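Stunden: a small dataset of secondhand furniture listings

README and data card
Last updated 11 Dec 2023

What this is

Stunden is a table of 231 secondhand furniture listings that I typed up by hand from the bulletin boards, shop windows and free papers in Cavdale. Small stuff, mostly: side tables, desks, bookshelves, stools, kitchen racks, the odd dresser. Every row is one listing. There are 14 columns, and I explain all the ones that need explaining further down.

The name is a leftover. I started the folder as a log of how many hours I was spending refinishing a desk, and when the project turned into something else I couldn't be bothered to rename it (and then I got attached to it). There are no hours in the data.

I wanted to know what people ask for used furniture in a town like mine and what words they use when they're trying to sell it. Big online marketplaces have plenty of that sort of thing, but the index card pinned up next to the laundromat dryer doesn't end up in anybody's download. Those cards are wonderful! Somebody will write a whole paragraph about a footstool and then forget to put down a phone number.

What's in the folder

listings.csv is the main table. Start there.
places.csv has one row for each spot where I found a listing, with a short code that matches the place column in the main table.
words.txt is my list of finish and material words with the spellings folded together. More on that below.
changes.txt is a running list of fixes. It's messy, sorry.

Everything is plain UTF-8 with commas and a header row. It opens fine in a spreadsheet, but tell your spreadsheet to leave the size column alone or it will turn some of the measurements into dates. I lost an evening to that.

How I collected it

I walked a regular loop past the boards and copied down whatever was new. If a card was still up the next time I came by, I didn't enter it again, I just changed the last_seen column. A listing drops out of the loop after 30 days even if the card is still hanging there, and it gets the status "stale". Some of those cards are probably older than I am.

Listings from the free paper went in the same way, from the print edition only. The Probert bookstore keeps a binder of ads by the register and let me sit with it as long as I liked, so that binder is better covered than anything else in here. Keep that in mind if you compare places. The Tosatov hardware store has a corkboard too, but they clear it often and I'm sure I missed things.

I left out anything that looked like it came from a dealer. My rule was simple: same handwriting or same phone number on lots of different cards, out it went. It's a rough rule and I expect it threw away one or two families who were clearing a whole house.
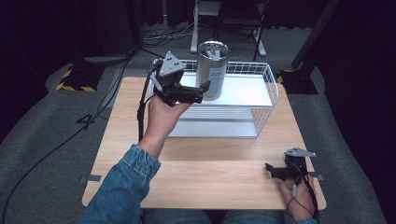 Collection stopped at the end of July. I kept tidying for a good while after that, which is where most of the entries in changes.txt come from.

The columns that need explaining

item is my own word for the thing, in lower case and singular. If the card said "lovely little table for your hallway" I put "side table". I tried to be consistent, but the line between a side table and a plant stand is not one I'd defend in court.

as_written is the text of the card, copied as faithfully as I could manage, spelling mistakes and all. Names, phone numbers and street addresses have been swapped for a dash in square brackets.

price is in dollars, whole numbers, no sign. It's blank in 44 rows. Sometimes there was no price on the card and sometimes it said "make an offer" or "best price" or, once, "you tell me". I kept that wording in price_note so you can split the blanks up if you care to. Free items have a price of zero. Please don't mix up zero and blank! I did it myself in the first version and my averages were nonsense.

size is whatever the seller wrote. Inches, feet, "fits in a Civic". I thought about cleaning it up and decided I'd rather keep the original, so if you need proper numbers you'll have to pull them out yourself.

material and finish are separate, and this is the part I get the most questions about. Material is what the seller says the thing is made of. Finish is how the seller says it looks. They don't always agree, and I didn't try to make them agree. If somebody writes "oak table", the material is oak. I wasn't there with a magnifying glass, and plenty of people say oak when they mean a light color with some lines in it. Treat both columns as a record of how people talk and not as a record of what the furniture is.

condition has my own short scale: good, worn, damaged, parts. I picked the level from the text only. Sellers are generous, so "worn" here covers a lot of ground. "Needs love" always went in as damaged.

status is open, gone or stale. Gone means the card was taken down or crossed out when I next came by. It does not mean sold. Maybe somebody bought it, maybe the wind got it.

A note on the finish words

I ended up caring about this more than the prices, so bear with me. People have a huge number of ways to describe pale wood. Blond, honey, natural, light oak, beachy, Scandinavian, "IKEA color", bare, whitewashed. Dark wood gets far fewer words, mostly just dark, walnut and cherry, with "antique" thrown in as if it were a color.

In words.txt I folded together different spellings (blond and blonde, gray and grey) but I did not fold together different words. So natural and light stay apart, even though I suspect most sellers use them for the same thing. If you want broader groups, make your own mapping and keep mine next to it, then you can always get back to where you started.

Grain comes up less often than I expected. When it does, it's nearly always praise: "beautiful grain", "real nice grain on top". Hardly anyone says which way it runs or whether it's tight or wide, although that's the first thing I'd look at if I were matching a new shelf to an old desk. I gave grain a yes or no column of its own and left it at that. 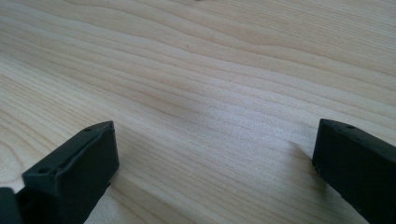 Light wood grain, close up, with the lines running mostly on the diagonal.

What you might use it for

Practice, mainly. It's small enough to read from top to bottom with a cup of coffee, and messy enough that you'll have to make some decisions. I've used it to teach myself text matching and to make a couple of very ugly charts. A friend of mine used the as_written column for a class on writing ads, and I loved that.

It's also decent for a first go at cleaning data. You get blanks that mean different things, free text, a size column that fights you, and categories somebody else picked (me) that you're welcome to argue with.

What I'd steer clear of

Please don't use this to say what furniture is worth. It's asking prices from a handful of boards in one town over one stretch of the year, and I never saw what anybody paid. Don't use it to guess anything about the people who wrote the cards either. I took out the private details as well as I could, and if you spot something I missed, write to me and I'll pull the row.

I also wouldn't train anything serious on it. It's too small, and half the vocabulary comes from that one binder.

Known problems

The last_seen column is shaky for the first stretch of the loop, when I hadn't settled on a routine. Treat early values as a best guess.

A few listings cover more than one item ("table and two stools, won't split"). These have one row, with the main item in the item column and the word "set" in price_note. I may split them up properly someday - it's been on my list forever.

Kitchen racks and bathroom racks are mixed together under "rack". Sellers don't seem to care which room a rack goes in, and after a while neither did I.

One card was in pencil on brown paper and I couldn't make out the price. It's in there as blank, with "unreadable" in the note.

License and credit

Do what you like with it. If you publish something, a mention of Stunden and the version date would be nice, and I'd love to see what you made. If you fix errors, send them over and I'll add them to changes.txt along with a thank you.

Related
Refinishing a desk, part one: stripping
Refinishing a desk, part two: regrets
How I type up handwritten cards
Words people use for brown
Cavdale yard sale notes

Contact: use the form on the Stunden page | © Stunden | Back to top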